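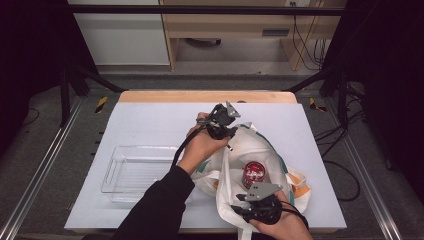 Retailers in the Vondidholm district told Lemel that a cloth bag had to survive weekly grocery use before they would stock it, and the company has set its new test standard accordingly.

Nov 18, 2021. Lemel today released the Waken standard for reusable shopping bags. Under it, handles are loaded for 60 minutes, and seams are checked after each of two wash cycles. Of the bag designs submitted since April, 74 passed. Designs that failed at the handle seam may be entered again once the stitching has been changed.
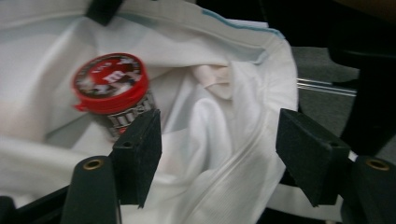
Availability
The standard can be requested from Lemel's Mowat office. Printed copies ship within two weeks. Test fees are unchanged.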